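# Why are some things so good at hiding in a messy box?

Hello again! Last time I told you why bread goes stale. This time I want to talk about mess, and one particular kind of mess: the box or drawer where everything ends up. My gran calls hers the "man drawer", even though she is the only person who ever puts anything in it.

Have you ever shaken a bag of muesli? If you have, you might have noticed that the big nuts end up on top and the dusty little crumbs sink to the bottom. It happens every time, and grown-up scientists really do have a name for it – they call it the Brazil nut effect.

When you shake the bag, everything jumps up a tiny bit and little gaps open up between the pieces. A crumb is small enough to slip down into a gap. A Brazil nut isn't! So the crumbs keep dropping, bit by bit, and the nuts get left higher and higher. (There is more to it than that, and people still argue about the details, but the gaps are a big part of it.)

Now think about a toolbox. Every time somebody picks it up, puts it down or rummages about in it, that's a little shake. Down go the screws, the drawing pins and the tiny key for the radiator.
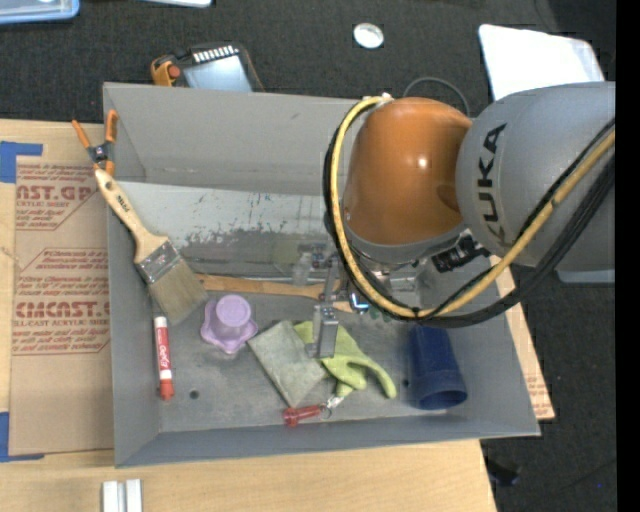
*A grey bin of assorted tools and household items*

Long things have a different trick. They tangle! A screwdriver can slide under one thing and over another, and then when you pull it, half the pile wants to come too. My friend Tamara Pop builds model boats and she says the best way is to wiggle gently and pull along the length of it, the way you'd slide a straw out of a carton. I tried this with a stuck wooden spoon and it worked beautifully.

**Try it yourself**

You will need a clear jar with a lid, some dry rice and one big marble.

1. Put the marble in the bottom of the jar.
2. Pour in rice until the jar is a bit more than half full.
3. Screw the lid on tightly and shake it up and down.

Watch for the marble! Mine took 2 minutes to pop up, and my arms were aching by then. If yours won't budge, try shorter, quicker shakes, or pour out a little rice.

When you've done that, see if a grape does the same thing. I'd love to know.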